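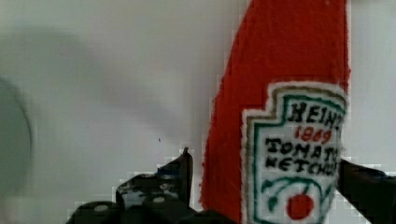
## Godby squeeze bottle stand: three months of ketchup, upside down

10 Mar 2026

I did not think my ketchup had a storage problem. The red bottle with HEINZ on the label has lived in the door of my fridge for as long as I've had a fridge, and when it got low I banged it on my palm until dinner was covered. My sister-in-law thought otherwise and gave me the Godby, a weighted cup that holds a squeeze bottle on its cap so the sauce is always waiting at the bottom. She paid $49 for it. I have tried hard not to think about that while testing it.

### What you get

One cup, one rubber ring, one drip tray, and a booklet that is longer than it needs to be. The cup is heavy, and I'll give it that. You can put a nearly full bottle in it, bump the counter with your hip, and nothing goes over. The ring sits inside the rim and is meant to grip "any standard condiment bottle."

Any standard condiment bottle is doing a lot of work in that sentence. Ketchup bottles like mine curve in toward one end, and the ring was clearly sized for something straight. With a big bottle it holds fine. With the smaller size it holds for a while and then slowly leans, and by breakfast it's resting against the toaster. Mustard fell straight through to the tray. Mayonnaise wouldn't go in at all.

### Does it get more out?

A bit more, yes. The box says "up to 2,000 extra squeezes over the life of the stand," and I have no idea how anybody would check that or what counts as a squeeze. I weighed two empties on my kitchen scale, one from the stand and one from the fridge door, and the difference was less than I put on a single burger. Then I rinsed the fridge door one with a splash of vinegar, shook it, and used that in a barbecue sauce, so even that little bit didn't go to waste.

Where it does help is speed. No shaking, no watery first squirt onto the fries. My son noticed before I did. If you have kids who shake bottles with the cap open, that may be worth something to you. It is not worth $49 to me.

### Cleaning

The tray goes in the dishwasher. The cup doesn't, and this is the part that annoyed me most. Sauce collects around the cap, dries, and works its way under the rubber ring, where you can't reach it with a sponge. I ended up using an old toothbrush. After a month the ring had gone a little pink, and it has stayed pink.

It's also too tall for the middle shelf of my fridge with a bottle in it, so it sits out on the counter. The booklet has a whole page on how nice it looks there. I'd like the space back.

### The competition

Senan Hennessy, who cooks at the same church suppers I do, swears by the Laver, a bare wire rack that takes three bottles. I borrowed it for a week. It's ugly, it rattles, and it held every bottle I own, mustard included. It also fits in the fridge. I haven't tried the Kavanagh, which gets talked up a lot, and the Lornia has been out of stock since September.

### Should you buy it?

If someone gives you one, use it for the large ketchup and keep the drip tray under it. If you're spending your own money, stand the bottle on its cap in the fridge door, wedged against the pickles. I went back to doing that last week. The Godby is now holding my wooden spoons, and they don't lean at all.

**Two stars out of five.** One for the weight, one for the tray.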